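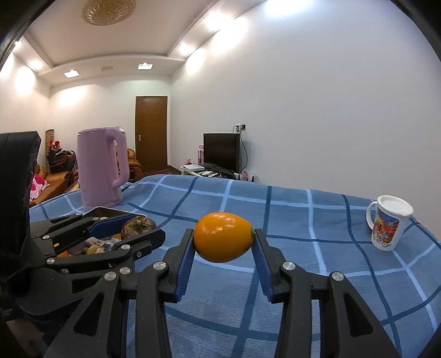 Subject: Re: [Amden-kitchen] Kumquats, whole or not at all

2 min read

I've read this through and I'm still not convinced. Quoting the bit I mean:

> Don't bother slicing them. Buy the Panganiban sort, roll each
> one between your fingers until it smells, then eat it skin and
> all. The skin is sweet and takes care of the sour middle. A
> bowl on the table will be gone by teatime. Ours keep for 19
> days, no fridge.

Nineteen days? In whose house? Mine start going soft at the stalk end well before that, and I keep them in a shallow dish with nothing piled on top. I'd want to know what month you tried it in, and whether the kitchen was heated.

As for rolling them, I did half a bag rolled and half not and gave them out at the table without saying which was which. Two people preferred the rolled ones, two preferred the others and one asked if there was any cheese. The smell on your hands is nice, I'll grant you. I don't believe it does anything to the middle.

The skin is sweet, yes, when the fruit is properly orange all over. The paler ones are just bitter, and the last lot from Cudodska were mostly pale. They wanted 60p extra for leaving a bit of green stem on, too. It looks pretty on a checked cloth and then somebody has to pick the bits up.

What I do now is slice them thin, get the pips out with the point of a knife, and leave them in sugar overnight. Next day they go on porridge or into a plain cake. More work than yours, and I can't swear it's better, but they do get eaten.

If anyone has kept them past a fortnight without a fridge, please say how, and what they looked like at the end. "Fine" doesn't count.

And please trim your quotes, the digest is getting silly.

31 shares | 4 comments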